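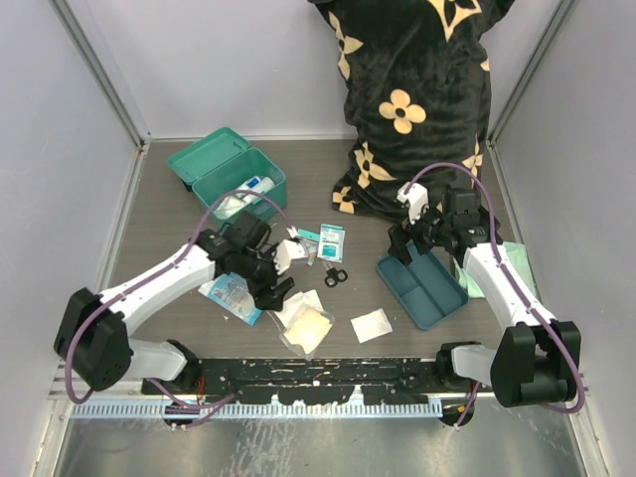
What do you keep in a small box for a trip, and what stays outside it?

Small things that get lost at the bottom of a bag go into the box: packets, wipes, plasters, keys. Soft and big things like a pillow stay outside.

2/ I am writing this thread for people who travel with one bag, as I do each July. We go by bus from Konthorpe to Ostau and the journey is long. Last year I searched for a plaster during the whole stop in Bineck and I found it at home, in a shoe.

3/ I use a teal plastic box with a lid on a hinge. It looks like a first-aid box and I treat it as one, but with more freedom. First I put everything on a flat surface and I look at it for a while before I pack anything. It is slow, but I forget less in this way.

4/ About the pillow. Mine is black and plush, with cream flowers. My sister-in-law has asked me two times why I do not buy one of those you blow up with your mouth. I have tried. My neck did not agree.

5/ The box must be open completely when you pack it. If the lid is half down, you push things in from the side and they lie across each other, and then the lid does not want to close.
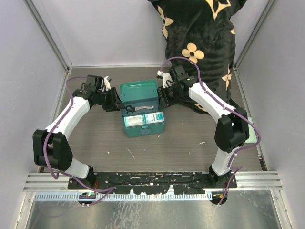 The teal box with its lid up, and something thin and silver on top.

6/ Thin metal things I put in last. When they are under the packets I have to take everything out, usually on my knees and in a bad light. A key can also make a hole in a packet of wipes, and then you have dry wipes and a wet key.

7/ Somebody asked me about the price. I paid 65 for the box at the Nilsuwan shop near the station, and they had a bigger one for 570 which I did not need. The bigger one had a handle and many little drawers. I think it is for fishing.

8/ A divider is more useful than I expected. I put the wipes in the narrow part, where they stand up against the wall and do not slide. The large part is for everything else, and I fill it after the wipes are in their place.

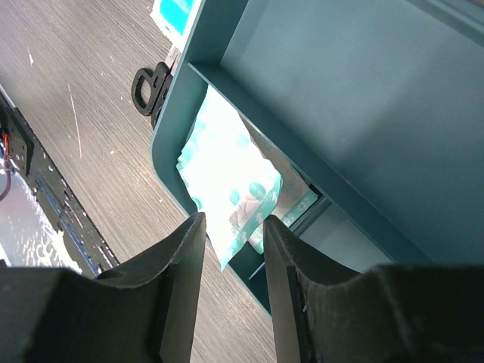

9/ Crumpled packets: please press the air out before you put them in. Fold the corner down if it is too long. I have also tried a rubber band, but it comes off when you pull the packet out and then it lives in the box for ever.

10/ Medicines are a different matter and I will not give advice on them. Mine stay in the original carton with the paper inside, in my hand luggage – never in the same box as the wipes.

11/ When we come back I empty the box on the same evening. I wipe the bottom with a damp cloth, let it stand open during the night and write on a piece of paper what has to be bought again. This time it was plasters, the small size.

12/ If your box has no divider, a piece of thick card works for one trip. Please tell me which boxes you use, I read all the replies, only a little slowly.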